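How to check fork oil level on an older twin

Put the bike on its center stand and jack up the engine until the front wheel clears the floor. Loosen the top caps before you loosen the clamp bolts.

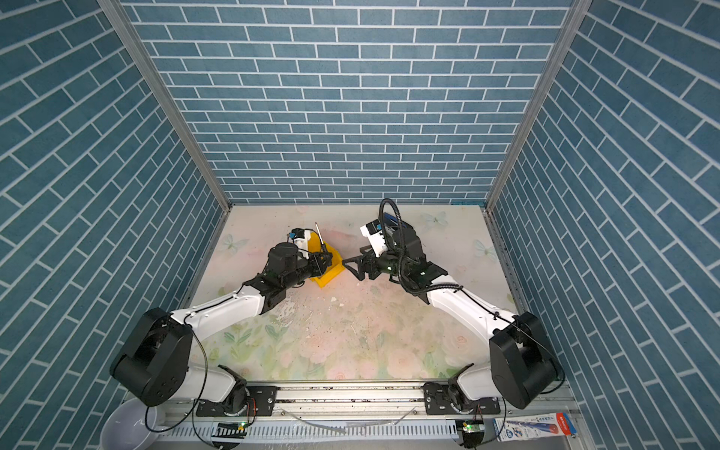
Ritu Vishwakarma
Apr 19, 2021

Take the caps and springs out, then push each leg down until it bottoms. Measure from the top of the tube to the oil. Mine wanted 123 mm, but check your manual. Top up with a syringe, a little at a time, and pump the leg slowly between readings to get the air out.

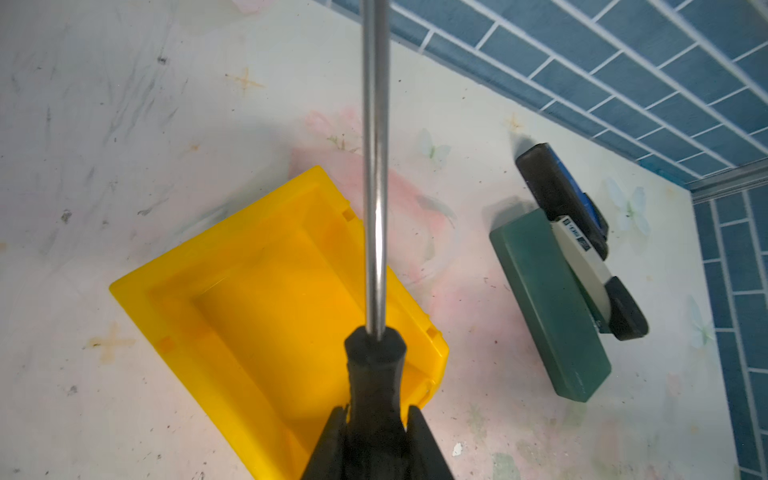 Screwdriver, handle down.

Both legs must match. Refit the springs and caps, tighten the clamps to spec and check again after 1,000 miles.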